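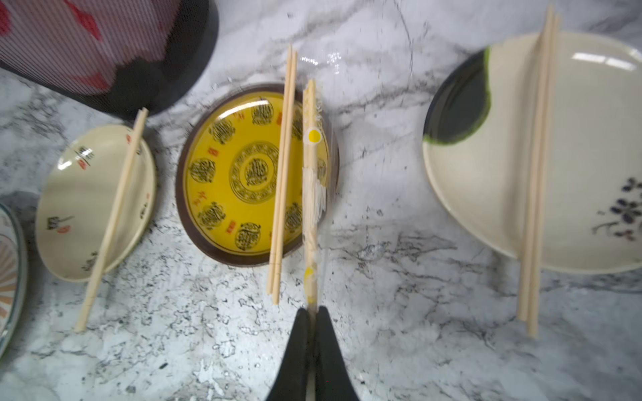 Single-use eating utensils enter the home in small amounts and often stay there for a long time. Studies of household waste usually record them only once they reach the trash, so the period of storage between delivery and disposal remains poorly understood. The present section reports what was found in the kitchens of 357 households in the towns of Skamel and Prillura. Wrapping was recorded before material, as it proved the easier feature to judge on sight. Wooden chopsticks in a clear plastic sleeve, such as the pair in Figure 1, were entered as "wrapped, contents visible"; paper sleeves that hid the contents formed a separate class. Any pair outside a sleeve was entered as "unwrapped" without regard to whether it had been used.

### 4.2 Stored utensils by wrapping and place of storage

The household visits yielded 1655 stored items. Of these, 579 were still in their wrapping, or just over a third of the total. An item was defined as one fork, one knife, one spoon or one pair of chopsticks. Sets sealed together in one bag were opened on the record sheet only, with each piece listed on its own line and joined by a shared bag number. Napkins, toothpicks and sauce packets were left out of the count, although many households kept them in the same drawer.

Most respondents could name the place where these items were kept, but fewer could say what was in it. Common storage places included the second kitchen drawer, a jar beside the stove, and a bag hung inside a cabinet door. Items were also kept in cars and desks. These were outside the limits of the study and were noted in the margin when a respondent mentioned them.

Interviews were carried out by Fanni Szilágyi in Skamel and by Noémi Bárány in Prillura. Both used the Barbier sheet, a one-page form first drawn up for a study of stored shopping bags and changed here in two ways. The column for bag size was dropped, and a column was added for the respondent's stated plan for each item. The answers allowed were "use at home," "use away from home," "give away," "throw out" and "no plan." Where a respondent gave more than one answer, the first was kept.

"No plan" was the most frequent answer for wrapped items in both towns. Respondents described such items as clean, and several said that it felt wrong to throw out something unopened. Unwrapped items drew more definite answers. Bamboo and wooden utensils were often assigned a second job in the kitchen – stirring paint, propping up tomato seedlings, clearing a drain – while plastic forks and spoons were more often kept for packed lunches.

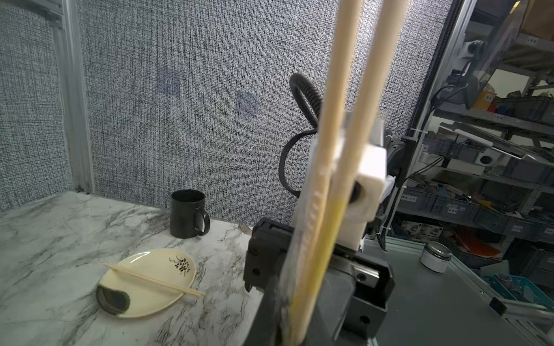

Does an opt-out box on the order form reduce the number of utensils kept at home? The records suggest a modest reduction among households that order often, and they show no clear difference among those that order only now and then.

The comparison rests on customers of Lovby, a delivery service that operates in both towns and added an opt-out box to its order form in July. Respondents were asked whether they had noticed the box and whether they had ever checked it. Some who had checked it still received utensils, and they tended to store these with the rest instead of returning them. The survey did not verify orders against company records, and the stated answers are reported as given.

Two limits should be kept in mind. The count was made in one visit to each home, so it cannot show how quickly items come in or leave. Respondents also knew the purpose of the visit when it was arranged, and a few said they had cleaned out a drawer beforehand. The figures for stored items may therefore be low, particularly for unwrapped plastic, the class that respondents were most willing to part with.

Storage also varied with the length of time at the present address. Households that had moved recently held fewer items of every class, and several respondents named the move itself as the last time the drawer had been emptied. Household size had a weaker effect than expected. The relation between storage and the distance to the nearest public drop-off point is taken up in Section 4.3, together with the replies to the open question at the foot of the sheet.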